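Stories > Short fiction > The Basket

Home Stories Essays Submit Archive About

Last updated 10 Jun 2020

The Basket

The fault report said "unexpected grip release, no injury." Dalal Farah read it at the kitchen table and then drove to Endstead, where the machine was.

The building had been a seed store. Sabbagh leased it by the month and had put the produce stands at one end, with potatoes, peppers and turnips bought from the market so the machine would have something to work on. The machine was a Grulodon, two arms and two hands, and it was supposed to fill grocery orders for a chain in Skusholm by July.

"It dropped a squash," Sabbagh said.

"The report says release."

"It let go of a squash and the squash dropped."

"Where was your foot?"

He looked at his shoe. "Near it," he said.

She asked for the log. The squash had been in the left hand for 21 seconds, which was long. The order called for a squash and a cabbage, and the machine had picked up the squash and stopped halfway to the basket. Then all the fingers on that hand had opened together. The arm had not moved at all. According to the log, the hand was still closed when the squash hit the floor, and it stayed closed in the log for 2 minutes afterward.

"So it thinks it's holding something," Dalal said.

"It did then. I restarted it."

"Did you press the stop?"

"I unplugged it."

She wrote that down. The stop button was on a post behind the machine, and to reach it from the stands a person had to walk past both arms. She wrote that down too.

They ran the order again with a strip of tape on the floor and both of them behind it. Nothing happened. They ran it with the peppers and nothing happened. Sabbagh wanted to call it a loose connector and send the report in. Dalal said they would run it until it failed or until she got hungry, and she had eaten a big lunch.

By late afternoon they were on run 39, and she had stopped talking between runs.

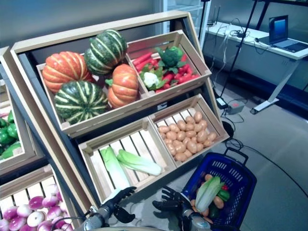 "Don't touch the basket," she said.

"I wasn't going to."

She checked the log. The left hand was listed as closed, with a load of 3 pounds. She looked at the fingers and there was no squash in them.

"Say what you see," she told him.

"It's holding nothing and it says it's holding something."

"Would you put your hand in there?"

Sabbagh took a while to answer. The people in Skusholm had called him that morning, and he had told them everything was fine.

"No," he said.

She walked the long way around, outside the tape, and pressed the stop. The arms locked where they were. Then she crossed out "no injury" on the report – it was true, but it was in the wrong place – and wrote "do not operate" at the top, with her name under it.

"They'll ask how long," Sabbagh said.

"Tell them I don't know yet."

He went outside to make the call. Dalal got a screwdriver from her bag and started on the cover of the left wrist.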